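Kasura Lab Bench Kit for School Robotics Clubs
Part of the Undonon classroom series

The Kasura kit is a tabletop manipulation set for clubs and student project teams that already own an arm with a parallel gripper. It supplies ordinary chemistry glassware and hardware as task objects, a printed task book, and score sheets for the Dumlao bench round. The arm and gripper are not included.

Objects in the standard set: test tube rack with pegs, crucible tongs, evaporating dish, glass beaker. The task book contains 20 exercises in order of difficulty. Early ones use a single object. Later ones add clutter, and the last 2 are run from the wrist camera feed only.
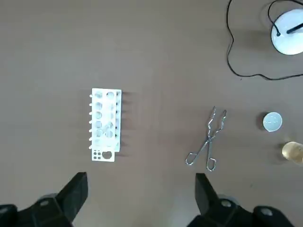
Teams should record a baseline before changing fingertips or grip force. Tongs are scored on pickup and placement; opening the handles is a separate exercise. The dish may be gripped by the rim only. Liquids for the beaker exercises must be colored water.

Storage for logged runs: the Curgate logger keeps 2000 attempts per team before older entries are overwritten. Export is CSV.

Recommended team size: 2 to 7 students.
Age: middle school and up, with an instructor present.
Replacement dish and beaker: sold singly.
Lead time: orders for September classes ship in the order received.

Task book and scoring rules by Wissam Qudah. Corrections to the rules are posted on the downloads tab.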